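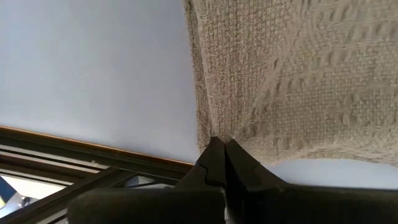

Wimbridge Cloth Set – data card

Version of Feb 8, 2023
Maintainer: Facundo Ulloa, Wimbridge Robotics Club
Status: frozen for the July competition, fixes only

Summary

1486 episodes of a single robot arm handling cloth on a table, recorded by club members through teleoperation. The set was built for the cloth track of the Dradberg student competition and serves as training data for our entry. Episodes end when the operator releases the cloth or when the time limit is reached.

Contents

Each episode folder holds:

wrist video
fixed video
joint positions and gripper opening, one row per time step
meta.json (operator code, task label, outcome label)

Task labels are lift, drag, fold_half and flatten. Outcome labels are success, partial and fail, entered by the operator at the end of the episode and reviewed by a second member. Where the two disagreed, the second label was kept and the first was moved to the notes field.

Splits

Train and validation are split by operator, so no operator appears in both. The held-out test split has 300 episodes and is stored separately. Do not tune on it. The split lists are plain text files under splits/ and the loader reads them directly; renaming an episode folder without editing the list will break loading.

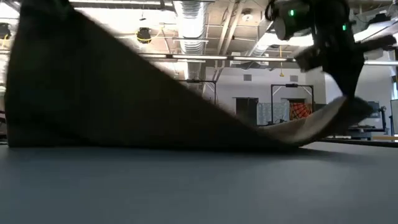 Grasp points are not annotated. An earlier release carried hand-placed grasp labels, but two members labeling the same episode often picked points too far apart to be useful, and the labels were dropped. Users who need them can take the gripper-close event from the joint log and look up the matching wrist frame. The fixed view is less reliable for this purpose. When an edge is lifted high, the cloth stands up like a tent between the table and the gripper, and its near face goes dark against the bright ceiling lights. Folds on that face are hard to recover even after exposure correction. The lighter underside, where it curls up toward the fingers, is a better cue for edge tracking.

Known problems

37 episodes have a gap in the joint log. They are listed in bad_log.txt and skipped by default. Pass --keep-gaps to include them.

Wrist and fixed video are aligned by timestamp only. There is no hardware trigger.

Motion blur on the fingers is common in the fixed view during fast lifts. The Dullus segmentation script tends to lose the fingertips in these frames – use the joint log instead.

The background was left as it is. The room was in normal use by the club, so equipment may be in a different position from one session to the next.

Loading

python load.py --root data/ --split train --max-steps 2000

Episodes longer than max-steps are truncated at the end. Shorter ones are not padded; padding is left to the training code.

Contact

Report label errors to Facundo Ulloa with the episode number and the time step. Changes to the Rivadeneira baseline go in its own repository.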